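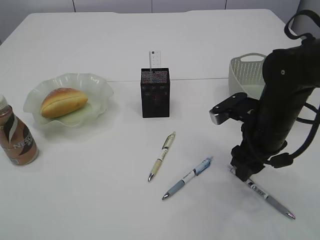
About Grisesel

Grisesel looks after vans. We service them, repair them, fit them out and keep the paperwork straight for the businesses that depend on them, from bakers and florists with a single vehicle to contractors who run 70 of them out of three yards. If it has a sliding door and somebody needs it on the road by six in the morning, we probably want to hear from you!

Shadi Haddad and Kalevi Hyvönen started the company 18 years ago with two lifts and a tow truck that pulled to the left. Shadi had been a dealership technician and was tired of watching delivery drivers wait behind a line of sedans for an oil change. Kalevi had driven a parcel route for years and knew exactly what a day off the road costs. They opened in the evenings at first, so that drivers could drop a van after the last stop and pick it up before the first one. We still work that way, and the evening shift is still the one everybody asks to be on (the music is better).

These days we maintain just over 1,000 vans, most of them high-roof and medium-wheelbase models, with a growing number of electric ones. The electric side has been a real pleasure to learn. Rasha Qudah runs it, and she has put every one of our technicians through high-voltage training, including Kalevi, who grumbled for a week and then wouldn't stop talking about battery cooling.
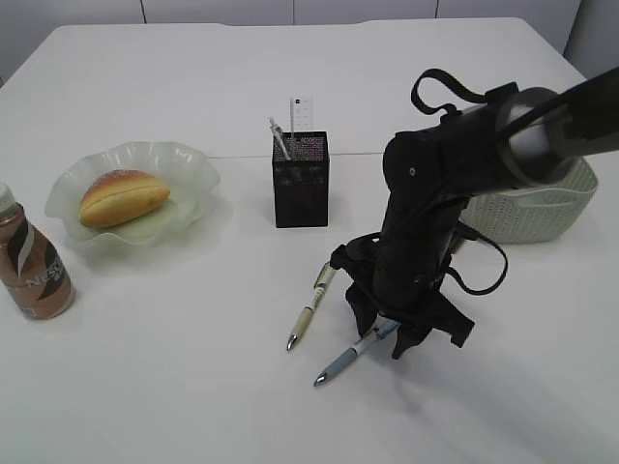 What We Do

Scheduled service. We plan it by mileage and by how the van is used. A courier van making 120 stops a day eats brakes and door rollers in a way that a long-distance van never will, and our inspection sheets are written with that in mind.

Tires and alignment. We keep the common commercial sizes on the shelf and rotate at every second service. Wissam Nseir handles this and is very happy to look at a strange wear pattern, so send him pictures.

Racking and fit-out. We install Podico shelving and drawer systems, and our own shop builds bulkheads and ladder racks for vans that need something different. Bring your tools along when you come to talk about it — we like to lay everything out on the floor before we draw anything.

Fleet records. Every customer gets a login to Dabbas, our service history system, where you can see what was done, who did it and what is coming due. You can export all of it at any time.

Our Newest Shop

In August 2020 we took over the old Furkov truck garage across the road, with its deep pits and its wonderful tall doors. Abilio Alcaraz manages it. He came to us as an apprentice, and he now has apprentices of his own. We take on new ones every November, and no experience is needed, only a driver's license and some patience with rusty bolts.

Come and See Us

Customers are welcome on the shop floor. Ask at the front desk for a pair of safety glasses and one of us will walk you out to your van and show you what we found.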